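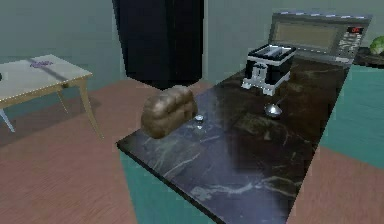 How much was the rent on the Coughlan Street apartment?
It was $1000 a month, heat included, and Li-hua Yen read the number twice before she called.

The man from Terovo Rentals told her Saturday at 11 and hung up. She took the Stellach line out to the last stop but one and walked the rest. The building was six floors of yellow brick with a dry cleaner at street level. A handwritten sign on the front door said the buzzer was broken and to knock hard.

She knocked hard. A woman in house slippers let her in and pointed at the stairs.

There were already people waiting on the fourth floor landing. They stood along the wall with folders under their arms. Li-hua had a folder too – pay stubs, a letter from her boss at Skelto, a bank statement with one bad week in it. She had thought about leaving that page out and then had put it back.

"Is this the line?" she asked.

"It goes down the hall," a man said. "He lets us in two at a time."

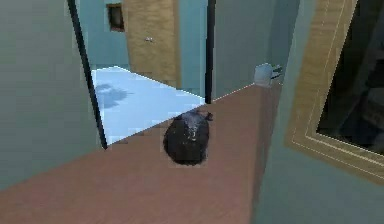

The fourth floor.

She went in with a student who opened every closet and took pictures of the ceiling. Li-hua ran the shower and let it go until it was hot. She asked the agent how long the last tenant had stayed.

"Eleven years," he said.

"Why did she leave?"

"She bought a place." He looked at his phone. "Application fee is forty dollars. I need it today."

Li-hua had paid that fee five times since spring. She knew how it went. You handed over the money, somebody said they would be in touch, and a week later you saw the same listing with the rent raised. She sat down on the radiator cover and filled in the form anyway. Under reason for moving she wrote that her cousin was getting married, which was true – the cousin needed the bedroom back by June.
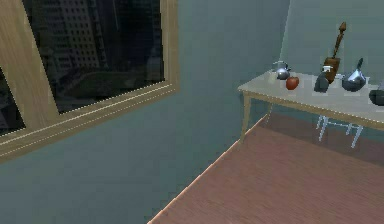 The agent counted her two twenties and clipped them to the form. He had over a dozen forms by then, in no order that she could see.

"When will you decide?" she asked.

"Owner decides. Monday, maybe."

On the stairs she passed a couple coming up with a baby in a sling. The woman asked if it was any good.

Li-hua thought about saying it was dark, or that the pipes knocked.

"It's good," she said. "The water gets hot."

She was on the train when the phone rang. It was the agent, and he wanted to know if she could spell her last name.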